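Storage basics, slides 7 to 9: woven baskets
Imad Khalaf

Slide 7. Rim
The rim takes most of the handling load. Look for strands twisted together, rope style, and carried around the corners without a break. Mention the Stovia test here: 70 lifts per basket.
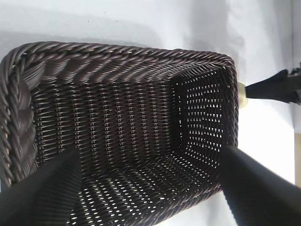
Slide 8. Walls and corners
Open weave lets air and light through. Small items -- pins, buttons -- can work their way out, so line the basket or bag them first. Rounded corners waste a little shelf space; allow for it when measuring. A handle cutout in the wall is useful only if the shelf above leaves room for a hand.

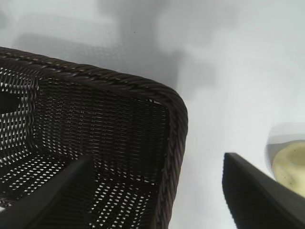 Imad Khalaf

Slide 9. Cleaning
Brush along the strands, then wipe. Pause for questions on dust. Hand out the Prungate size sheet and go to slide 10.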